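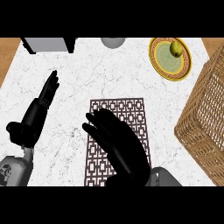 Simulation view, prep counter, both hands open and empty. Plate with pear, trivet, basket.

Ruddock kitchen, two-arm prep unit (Zundley)
Pre-start safety checklist, with comments
Completed by: Margit Haugen, site safety
Date: September 7, 2022

Marks: OK / NOT OK / OPEN

1. Work area

1.1 Reach of both arms marked on the floor and counter. NOT OK
Tape on the counter only. The floor line was promised in June. People walk on the floor.

1.2 Counter layout matches the layout used in the simulation. NOT OK
The simulated counter is white marble with a trivet and a wicker basket on it. Ours is steel and usually has a stack of sheet pans, two phones and somebody's apron. I would like to see it tested with the apron.

1.3 Clear path to the back door with the arms fully out. OK
Measured 31 inches at the tightest point. Fine for one person, not for one person with a tray.

2. Stopping the unit

2.1 Stop button within reach of every work position. NOT OK
Reachable from the sink and the pass. From the slicer you have to lean across the arm you are trying to stop.

2.2 Arms stay put when power is cut. OPEN
Zundley says yes. Show me, with something in the hand.

2.3 All shifts have pressed the button at least once. NOT OK
Days only. Nights got a handout.

3. Hands and grip

3.1 Finger joints free of food and cleaning residue. OK
Took one cleaner 50 minutes. That time is not in the Grarnavitz staffing plan, which has cleaning down as "no change."

3.2 Safe distance when a person reaches for the same item. OPEN
The simulation picture has no person in it. Our prep counter has two at lunch. Until I see a run with people at the counter I am not signing this one.

3.3 Hot items. OPEN
A trivet on the test counter tells me nothing about hot pans. Need the written limit for what the hands may touch.

4. The people

4.1 Job changes explained in writing before start. NOT OK
Prep staff were told they will be "supervising." Asked three of them what that means and got three answers. One thinks it means standing there all shift. She may be right, and then we need a mat and a stool.

4.2 Breaks unchanged. OPEN
Dimberg's schedule assumes one operator for 90 minutes without relief. Watching a machine that long is tiring work and people stop seeing it. Who covers?

4.3 Staff can report a near miss without going through the vendor. NOT OK
The only form goes to Zundley's help desk. Put a paper log by the time clock.

4.4 Lifting. OK
Fewer heavy bins for prep, I'll give them that – as long as someone else isn't lifting them to feed the unit. Check again after start.

5. Result

Not released for use with staff at the counter. May be run with the area closed and the door locked once 1.1 and 2.1 are fixed.
Recheck all NOT OK and OPEN items on site. Please don't send me another simulation.

M. Haugen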